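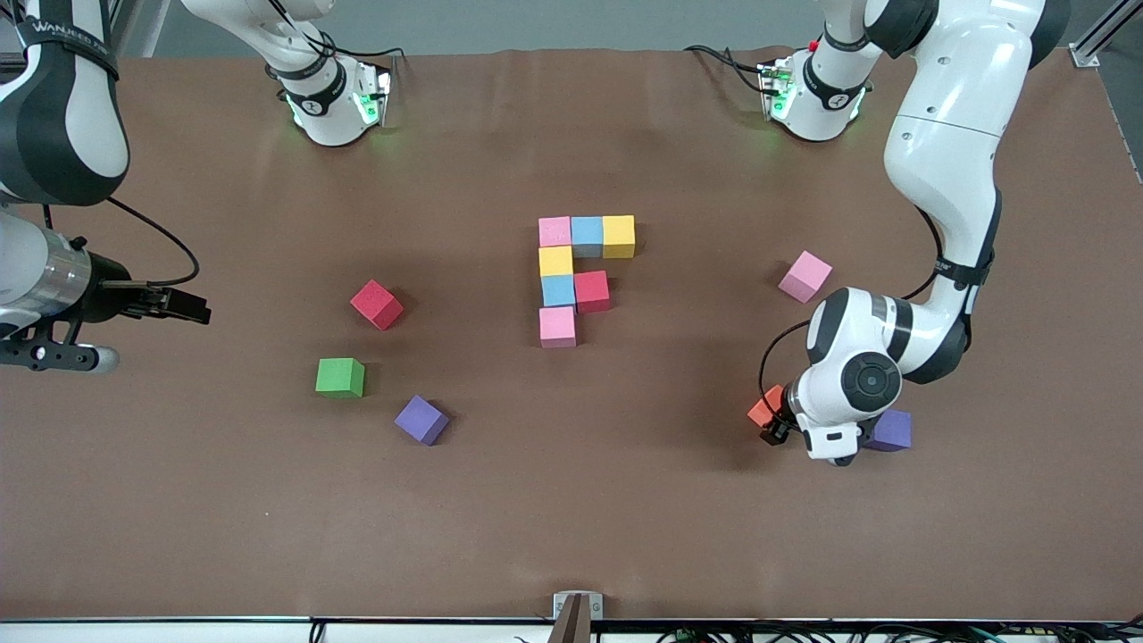
Start with the upright and the rest will follow, Sun-ja Nam told him, and Hermenegildo Serrano wrote it on the back of his hand in biro, because he had left his notebook on the bus.

She had been making letters out of blocks for the window at Garrido for longer than he had been able to read. The shop sold curtain fabric and buttons. It had no reason to have letters in the window, except that her father had put some there one winter when the sign was down for painting, and people had liked them. Now there was a new word every month. Children stopped to read it out on the way to school. Their parents sometimes came in and bought thread.

In September her wrists were bad and she had advertised for help. Hermenegildo was the one who answered.

'What's the word?' he asked.

'Frost.'

'It's September.'

'It'll be frost by the time you've learned to do it.'

He took the tin down from the shelf. It held 87 blocks, which she made him count out loud, and then count again because he had got 86 the first time. The missing one was under the radiator. It was purple. She said it was always a purple one.

He built the F first. He put a block down, then another below it, and pushed them together with the side of his thumb. He made the top too long and the middle bar the same length as the top, and when he stood back it looked like a comb.

'Shorter,' said Sun-ja.

'Which one?'

'The middle. One block. It only has to stick out enough to be noticed.'

He took away two blocks from the middle bar and left one. That was better. Then he saw that he had used the same green all the way down, and he asked if that mattered.

'Do you think it matters?'

'I think it looks like a hedge.'

'Then change it.'

It took him a long time to choose the colours. He tried red at the bottom and it looked heavy. He tried pink at the bottom and pink at the top corner, with yellow and light blue in between, and that seemed right, though he could not have said why. The red he kept for the middle bar. Sun-ja was doing the invoices from Vadow, who supplied the lining, and did not look up. He waited for her to say something. After a while he understood that she wasn't going to, and he went on to the R.

The R was much harder. The leg had to go out at a slant and square blocks did not want to do that. He tried turning them on their corners and they left gaps. He tried a step, one block down and one block along, and it looked like a staircase with a box on top.

'My father cheated with the R,' Sun-ja said. 'He did it small.'

'What do you mean, small?'

'A little r. A post and one block at the top.'

'But the F is a big one.'

'Yes. People wrote in to say so.'

'Really? Wrote in?'

'One man did. Twice.'

He laughed, and she did too, and then she put down her pen and came over. She moved slowly and held her right wrist in her left hand. She looked at the F for some time. He noticed that there was a smear of biro on the table where his hand had been resting and he covered it with his sleeve.

'You've left a proper gap there,' she said, and pointed between the top bar and the middle one.

'Is it too much?'

'No. I used to close it up. I was worried it would fall apart if you looked at it from across the road.' She bent down until her eyes were level with the tabletop. 'It doesn't, does it.'

They did the R as a staircase in the end. The O was easy. The S took until ten to 6, and by then the street lights were on and the woman from the bakery had gone past with her dog. The T he did by himself while Sun-ja pulled down the blind on the door.

He asked whether he should put it all in the window now.

'No, break it up,' she said. 'It's only Tuesday. The window's still got plum in it, and there are 10 days left of plum.'

He had not expected that. He looked at the five letters, and then he put his arm behind the T and swept it gently towards the tin. The S went next, and the O, and the staircase. He stopped at the F.

'Can I leave this one?'

'What for?'

'So I can see how I did it. I'll have to do it again.'

Sun-ja was looking for her keys. She found them in the button drawer, which was where she had found them the day before.

'You'll remember it,' she said, but she switched off the lamp and held the door for him, and the F stayed where it was on the table until the morning.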